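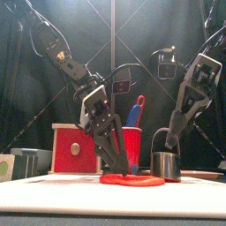
Two robot arms over a white tabletop, with a black curtain behind.

How Is a Talk Show Made?
Stidholm Museum of Broadcasting, Young Visitors' Pages
Last reviewed September 14, 2023

A talk show is a television program in which a host speaks with guests. The guests may be singers, actors, athletes, writers or people with an unusual job. Some talk shows are shown live, which means that viewers at home see them as they happen. Most are recorded first and shown later the same day or the same week.

Who chooses the guests?

The person who finds guests is called a booker. Famous people often visit a talk show when they have a new movie, album or book, and they hope that viewers will want to see it, hear it or read it. The booker also looks for guests who are not famous. The Motine Hour, a children's talk show made in Stidholm for many years, once invited a whole school orchestra from Druststead.

What happens before the show?

A producer telephones each guest a few days early and asks many questions. This is called a pre-interview. The producer listens for good stories and writes them down. The host then receives a set of cards with short notes on them. When a host says, "I hear you had trouble with a goose," the host already knows about the goose.

Guests wait in a place called the green room. In most studios it is not green. Makeup artists visit the guests there, because bright studio lights can make skin look shiny on camera.

Who sits in the audience?

Tickets to a recording are often free. The largest studio in our city, Piras Hall, has seats for 200 people. Before the cameras start, a comedian or announcer called the warm-up talks to the audience and explains when to clap. A sign that says APPLAUSE may light up as a reminder. Some programs have a lowest age for audience members, so families should check the rules before asking for tickets.

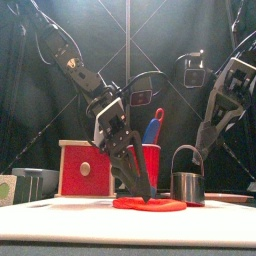

The gripper on the left presses on a red cloth. A small metal pot is also on the table.

What if something goes wrong?

If the show is recorded, a mistake can be taken out. An editor watches the recording and removes long pauses, coughs and answers that wander. A conversation that lasted 23 minutes in the studio may be much shorter on television. If the show is live, the host must simply carry on. Hosts practice for this.

If a host is ill, another person may take the chair for the day. This person is called a guest host.

Words to know

Monologue: the speech or jokes a host gives at the start of the show.
Segment: one part of a show, between two breaks.
Clip: a short piece of a movie or program.
Rerun: an episode that is shown again. Many talk shows use reruns in December, when the staff are on vacation.

The museum keeps 1396 episodes of The Motine Hour. Young visitors may watch them in the viewing room when they come with an adult.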